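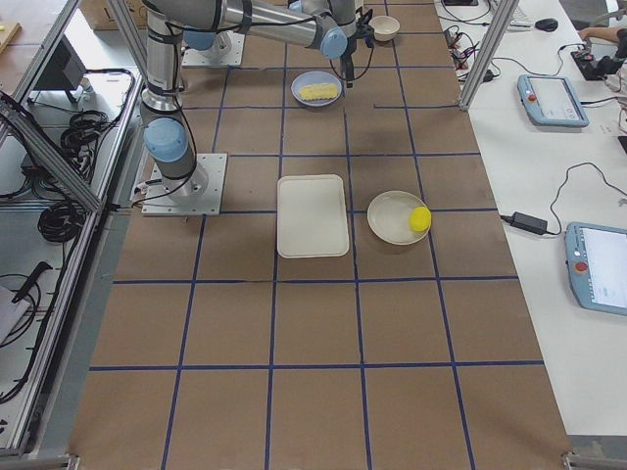 Según Catinca, una mesa se ordena mejor cuando cada plato tiene su casilla, y por eso ella siempre pone primero el papel marrón y después la cinta. Las fotos son de Arsalan Jafri. Disculpen si mi español tiene errores, todavía lo estoy aprendiendo.

Foto 1. El cuenco pequeño y blanco está vacío, igual que la bandeja. Lo amarillo y alargado espera en el plato azul grisáceo, y la pelota se queda en el borde del plato blanco.

Foto 2. La mazorca, en diagonal sobre la bandeja blanca. A mí me gusta mucho este amarillo con el papel marrón. Más atrás se ve el escurridor negro con los platos de pie, uno de ellos rosa pálido.

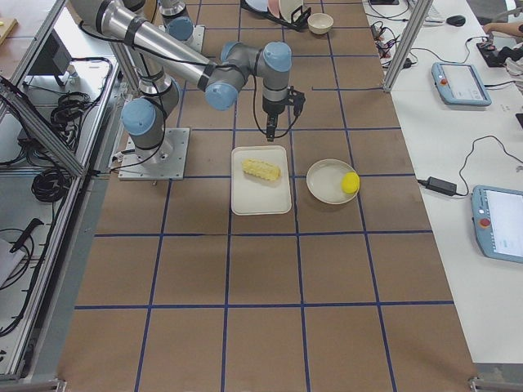
Categoría: Mesa y vajilla

Publicado por Chinyere Etim el 4 de septiembre de 2022. La cinta azul oscuro se pega bien al papel, pero conviene cortarla antes de empezar.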